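# Storing short patch leads without them turning into knitting

**Hendrik Steyn**

I have 40 short leads in a shoebox and every time I want one I get six. I've tried rubber bands (they perish), freezer bags (they breed) and an over-the-door shoe organiser from Wallin, which my other half has since reclaimed for shoes. Is there a way of keeping them that survives contact with a normal, untidy person? Budget is small. So is the desk.

**plugtop_986**

A tray. Shallow, no lid, no compartments. Fold each lead once, lay them all the same way and keep the connectors at one end. Anything that won't lie flat goes on a hook.
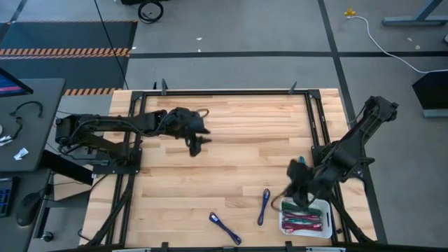 *Green, red and pink leads in the tray, two blue ones still on the bench.*

I sort by colour, which is only useful if your colours mean something. Mine did until I bought a mixed bag in August. White trays are best – you can see a black lead in one, and you can see the dust, so you might even wipe it. Don't go deeper than your hand or you're back to the shoebox.

**Brasia**

Velcro ties. Done.

**Nilavon**

Velcro ties are fine for the long ones, but on a short lead you end up with more tie than lead. I'd go with the tray and throw half of them out first. Plug each one in, wiggle it, and if it crackles it goes in the bin. I started with 190 and was quite attached to some of them. Cut the dead ones in two before binning, or you will fish them out again by teatime.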